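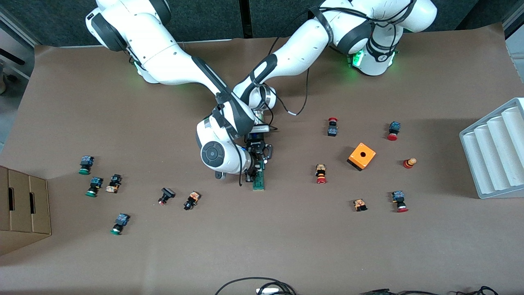 Does it stay flat once it's off the roll, or do you spend the whole afternoon chasing the corners? A customer wrote to ask us this, and it's a very fair question, as anyone who has tried to cover a bench with cheap brown paper will know.

It does settle, and it settles much better than the paper we used to stock. Pull off the length you want, turn it over so the curl faces down, and smooth it from the middle outwards with your forearm. A bit of low-tack tape at each corner and you can get on with things.

Sondilano Bench Paper
Item 3361
Plain brown, unprinted, uncoated
Roll length: 300 metres
Roll weight: 17 kg
Sold singly
Fits the Quiroga wall holder and the Quiroga under-bench holder

We've been selling paper at Mosusgate for a long time and this is the one we keep going back to for our own packing tables. It's thick enough to lean on and write on, and you can fold a sharp crease into it with a thumbnail. The colour is lovely too – a warm, even brown that is easy on the eyes under strip lights, and small screws and offcuts show up on it nicely when you're hunting for them.

What people use it for

Mostly benches and tables. Model makers, framers, potters doing their glazing, schools on painting days, a village hall that puts it down for the jam sale and lets the children draw all over it. It's a grand thing for marking out, because you can pencil your measurements straight on to the table, then tear off that piece and keep it with the job. We've got patterns for seat covers drawn on this paper that have been folded in a drawer for years and they still open out fine!

It wraps parcels well, and it makes decent book jackets. Scrunched up it will fill a box, though if that's all you need then the lighter Vuravska paper does the same job and is easier on the hands.

What it won't do

It isn't waterproof. A spilt mug of tea will go through if you leave it, so for wet work put two layers down, or an old sheet of polythene underneath. It isn't acid-free either, so please don't store prints or photographs in it.

Cutting and tearing

The holders have a plain steel bar and you tear upwards against it, quickly, with one hand flat on the roll. Go slowly and it wanders. Without a holder, fold the paper over, run a bread knife along the inside of the fold and you'll get a soft but straight edge (a long ruler and a craft knife if you want it really crisp).

Storage and delivery

Keep the roll on its end somewhere dry. The edges bruise if it's dropped, so have a look at both ends when it arrives and tell us within 2 days if anything is squashed. It comes in its own wrapper with the label on the core, and the core is cardboard and can go in with the rest of your recycling.

New stock came in during March and is on the shelf now.

Page updated July 17, 2022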